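Student Spotlight: The Osadville Robotics Club Tackles the Container Row

The Osadville Robotics Club enters its third year with 24 members and one shared assignment. Students write the motion program for a simulated robot arm that must work along a row of four containers on a tabletop. Muammer Başaran, faculty advisor to the club, met with the Office of Student Programs in January to discuss the project, which the students have named Tamiru.

Work on the simulated table, from three viewpoints:

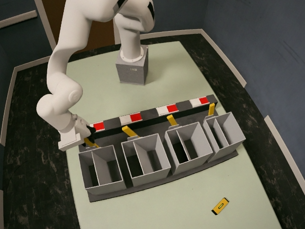
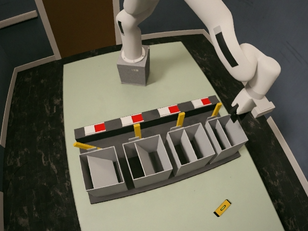
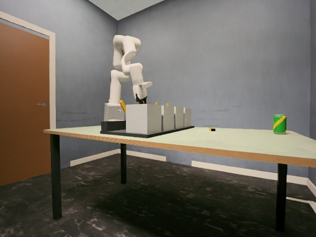 Learning to Plan a Reach

Mr. Başaran explained that the assignment was chosen for its narrow margins. "Four containers side by side leave very little room for a careless approach," he said. "A student may have the gripper in the right place and the elbow in the wrong one. We ask them to think about the whole arm."

Members are divided into teams of 4. Each team keeps a written log of every program it runs, and the logs are read aloud at the start of the next meeting. According to Mr. Başaran, the practice was unpopular at first. "They wanted to get straight to the keyboard," he recalled. "By the second month they were borrowing each other's notes, and one team rewrote its entire approach path after hearing how another had handled the far end of the row."

The club began on a program called Testar, a simple planner written by former members. It remains available to new students, although most teams replace it within a semester. Asked whether he encourages this, Mr. Başaran was direct. "I do. Testar moves slowly and stops often. It is a good place to learn what the joints do – and a good thing to outgrow."

Preparing for the Lalalex Challenge

In the spring the club will take part in the Lalalex Challenge, an intercollegiate event in which each team has 25 minutes to complete its task and may restart 3 times. Mr. Başaran said that the time limit had changed how meetings are run. Teams now rehearse with a clock, and one member is assigned to decide when a run should be abandoned.

"That is the hardest job on the team," he said. "Everyone else is watching the gripper and hoping."

Membership is open to students in all departments. No programming experience is required, and new members are paired with a returning student for their first month. Interested students may sign up at the Office of Student Programs.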